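Pouring by numbers: the Ornport result, read slowly

You may have seen the Ornport preprint passed around in March with the claim that a policy trained on handheld gripper recordings can pick up and tip containers it has never met. Several readers asked whether it changes anything. My short reply is that it changes a little, and less than the abstract suggests.

The method is simple enough. People carry a gripper tool around and do kitchen jobs with it while a camera on the tool records. Dezső Bíró's group collected 3,000 of these recordings, trained one model on them, and ran it on an arm with the same fingers. On containers from the training set it finished 61 percent of trials. On new ones it finished 38 percent. The abstract leads with the first number and calls the second one "robust transfer."

What bothers me is the test set. There were only 7 new containers, and the paper gives no breakdown by container. Clear jars are a known headache for anything that works from color images, and powders are worse, as the fill line moves every time the thing is tilted. I would like to see those cases on their own.
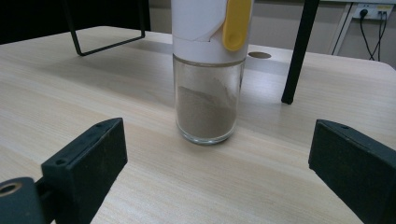
Does the model know how full a container is?
The paper never tests it. Fill level is not an input or a label, and the only evidence offered is a plot of wrist speed against container weight, which could just as easily reflect how the people doing the recordings slowed down for heavy items.

Aranka Farkas, who tried the released weights on her own bench at Trakatier, told me she got a grasp most of the time and a clean pour much less often. She changed the table height and the lighting, so it isn't a fair replication, and she says so herself. Still, a method sold on working anywhere ought to survive a new table.

The recordings are the useful part of this release. Download those, and wait for the per-container results before you quote the 61.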